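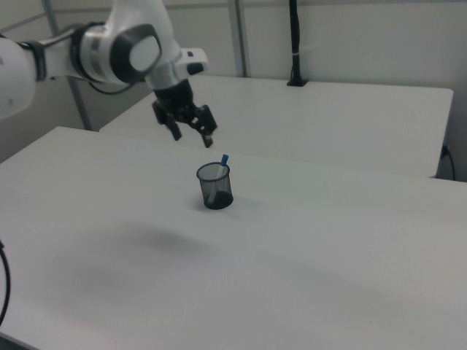 ## Re: 白色台面与网状笔筒的选型

各位好：

回复上一封关于公用台面的问题。先引原文，再逐条答复。

> Phúc Thân 写道：
>
> Nundthorpe 的公用桌准备换一批桌面用品。目前有三点没定：
>
> 1. 笔筒用黑色网状的还是实心的？实心的我在 Drotus 的目录里看过，网状的只有 Quan 那一款。
> 2. 台面是白色哑光，深色笔筒在上面挪来挪去会不会留印？
> 3. 每个工位放几支笔？以前一个筒塞得满满的，抽一支带出来三支。
>
> 二月的采购单要附上说明，请有经验的人回一下。

**关于第 1 点。** 建议用网状。透过网壁能看出筒里大致有什么，补笔时不必逐个拿起来检查。实心筒在这一点上没有优势，只是底部不漏灰。网状筒的缺点是铅笔屑和橡皮屑会从网眼落到桌上，如果工位以铅笔为主，应在筒内垫一张圆形纸片，每次清洁时更换。

选购时看三处：

- 筒口卷边是否完整。卷边开口的批次会刮手，也会刮笔帽。
- 筒底与网壁的接缝。焊点外露的退回，不要自己打磨。
- 高度。矮筒适合单支记号笔，笔帽高出筒口，容易辨色；放长尺则重心偏高，不适用。

Quan 的网状款我们按 65 毫米口径订过，装记号笔合适。80 毫米口径的也试过，只放一两支时笔会斜得厉害，笔帽越过筒口一大截，碰到就倒。

**关于第 2 点。** 留印与否主要取决于筒底，与颜色关系不大。有涂层的金属底边在哑光面上平推，会留下灰色细线，多数能用湿布擦掉，少数是真划痕。处理办法是移动时提起来再放下，不要推。
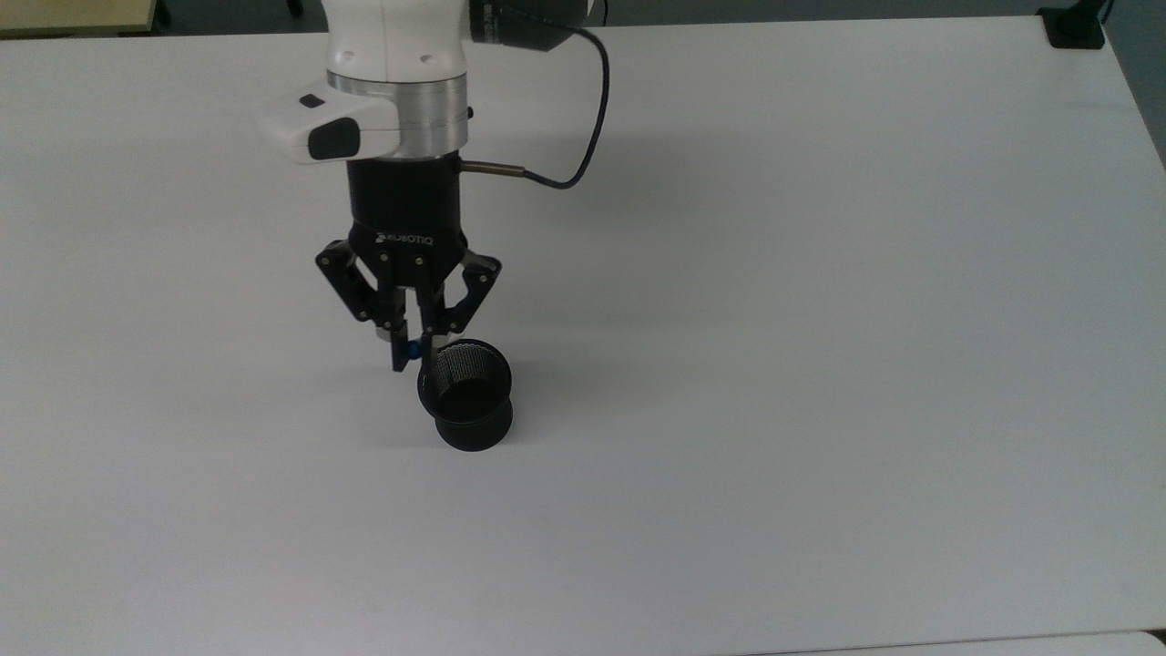
提放时手指夹在筒口附近，受力点靠近卷边，网壁不易变形。长期捏网壁中段，筒身会慢慢变成椭圆，放在桌上也就不稳了。已经变形的筒可以套在圆柱形物件上校正一次，第二次变形直接报废。

毡垫我不主张贴。Sesatitz 那边的工位贴过，九个月后边缘起毛，粘胶渗出来，比划痕难清理。若一定要贴，用整片的，不要用四个小圆点，小圆点受力不均，掉一个就歪。

台面清洁用中性清洁剂，布拧干。顽固的灰线可用 600 目海绵轻擦，只擦局部，先在桌角试一下。擦多了哑光面会发亮，在侧光下很明显，无法恢复。

**关于第 3 点。** 每个工位一支记号笔，笔帽颜色按用途区分。蓝色留作一般书写和贴标，在白色台面上比黑色容易找。备用笔统一放抽屉，不上桌。笔一律笔帽朝上插放；有人习惯笔尖朝下以防干墨，帽盖严的话差别不大，朝上便于看颜色。

另有一个遗留问题：两张桌子并排处的接缝。笔筒不要跨缝摆放，底部一侧悬空会晃。摆在靠近使用者的那张桌上，离边缘留出一掌距离即可。

采购单上请把口径写清楚，上次只写了“小号”，Drotus 发来的和 Quan 发来的不是同一个尺寸。说明文字可以直接从本邮件里摘，第 1 点的三条验收项请保留原文。

对毡垫有不同意见的请直接回到列表，不要单独发给我。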